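January, evening

Slept until 7:30 and felt better for it. Coffee, toast, the last of the plum jam. The radiator in the hall was knocking again when I came out of the shower, so I bled it and got a cup of brown water out of it. It stopped for an hour and then started up again. I'll call the landlord's office tomorrow if it keeps going.

Walked down Rerngate to the post office before the line got long. Mailed the forms for the pension transfer and the small package for my sister's boy. The clerk weighed it twice and charged me the lower price. On the way back I stopped at El Khatib for bread and olives. They have moved the spices to the back wall and put the canned goods where the spices were, and I walked past the cumin two times before I saw it. Bought a jar of the pickled turnips too. They are up to 4 dollars and 91 cents now.

Lorcan Kinsella called at ten to ask if I was still planning to sort out the workroom. I said yes. He has been after me about it since Thanksgiving, when he came for the ladder and had to move three things to get to it. He offered to come over and help but I would rather do the first part alone. When Lorcan helps he picks things up and asks what they are, and then we are both standing there talking about a hinge.

Started at eleven. I did the closet first, because I knew I would quit if I started with the shelves. It was mostly coats and the bag of old curtains. The curtains can go. I kept the green wool coat, though the lining is torn at both pockets, and put it on the chair by the front door so I will remember to take it to be fixed. Found the missing key to the bike lock in the pocket of a raincoat. I had the lock cut off in September, so now I have a key and no lock.

Under the coats was the carton from the Traltier fan, with the fan still in it. I thought I had given that away. Plugged it in and it runs, but it has a rattle on the high setting. Put it by the door with the curtains. Alaric Whitfield might want it for the garage.

Ate lunch standing up. Bread, turnips, a boiled egg. It snowed a little and did not stick.

After lunch I went through the paper. This took much longer than the closet. There were manuals for things I have not owned in years, a stack of Herden catalogs going back to when they still mailed one out every season, and a folder of receipts so faded that I could not read a single line. I kept the warranty for the water heater and the drawing Dad made of the back steps. Everything else went into bags for recycling. I did find the letter from the county about the tree, which I had told them I never got. I will have to write to them and say so.

Then the hard part, the table and everything behind it. I made myself a rule that anything I picked up had to be dealt with before I picked up the next thing. I kept to it for most of an hour and then the phone rang — Alaric, wanting the fan — and after that I went back to moving things from one end to the other like always. He is coming for it in the morning. He asked if it was noisy and I told him it was.
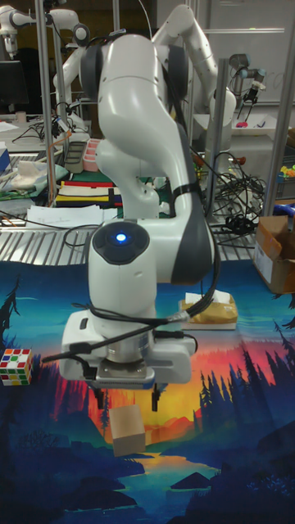
The cables are what beat me. I have been saying for years that I would label every cord the day it came into the house, and I have never labeled one. So the black ones are still in a tangle up on the wire rack, the stack of papers is at the other end of it, and the striped cloth is lying flat over past that, where I don't suppose it will stay. I should get some of those ties with the paper tags. Herden used to carry them in packs of 80, which would do this house and Lorcan's too. I would like to do that part with the radio on and nothing else planned for the day.

The mat is staying where it is. I thought about rolling it up and putting it in the closet now that there is room, but I like having the pine trees and the river to look at, and the sunset colors do something for the room in winter. The Rubik's cube is staying too. I can get one side and then I'm stuck. Lorcan says there is a method and that he could teach me in an afternoon, but he said the same about bread.

Stopped at five. My back had had enough. Carried the recycling down in two trips and met the woman from downstairs on the landing. She asked if I was moving out. I told her no, only cleaning, and she said she should do the same and went in.

Made lentils with the cumin from El Khatib and ate them with the rest of the bread. Too much salt. Called my sister after supper. The boy has a cough but is back at school. She says the package will get there after his birthday, and that he won't mind.

Left to do: the cords, the bottom drawer, the letter to the county, the coat. Also buy tissues next time I'm out, and a bulb for the closet, which went out with a pop as I was closing the door.

The radiator is knocking again as I write this. Bed at ten.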